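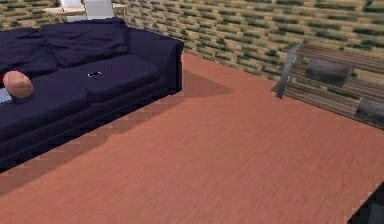
Picture credit: Teun Stevens / Wavlow

Section 4: Redeeming your Trolia Pass

Read this section before your first visit. Your pass covers one timed entry to the Karkudance observation deck and one meal voucher for the Akbulut food hall next door.

1. Open the confirmation email and tap "Show pass." A pass code and a voucher code will load on the same page.

2. Save both codes to your phone. The signal in the elevator lobby is weak, and staff can't look up a booking by name.

3. Choose your entry time. Slots open 29 days ahead. You can change the slot once, up to the evening before your visit.

4. Go to Gate 13 at your entry time. Bags larger than a daypack must be left at the ground floor lockers.

Note: The last entry is at 1725 hours from October on. Summer passes show a later time, and the time printed on your pass is the one that applies.

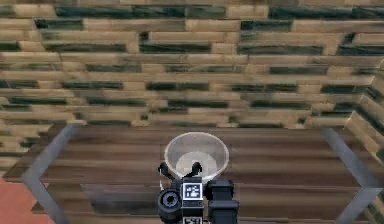
Can I use the meal voucher on a different day from the deck ticket?
The voucher is good for seven days after your deck entry is scanned. It won't work before then.

5. After the deck visit, show the voucher code at any Akbulut counter before you order. The cashier will scan it and take the value off your bill.

6. Pay any difference by card or cash. Change is not given on vouchers.

Caution: Do not let anyone scan your voucher code at the gate. A code scanned by mistake is marked as used, and the help desk has to reissue it by hand. Keep your receipt if this happens.

Children under six enter free but still need a pass. Add them under "Extra guests" before you choose your slot.
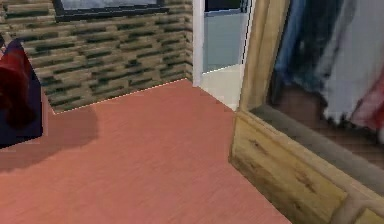

7. To cancel, open the pass page and select "Return pass." Refunds go back to the card you paid with. Passes bought as gifts are refunded to the buyer.

If the page shows error 1801, the slot has already started and the pass can no longer be returned.

Section last updated August 4, 2020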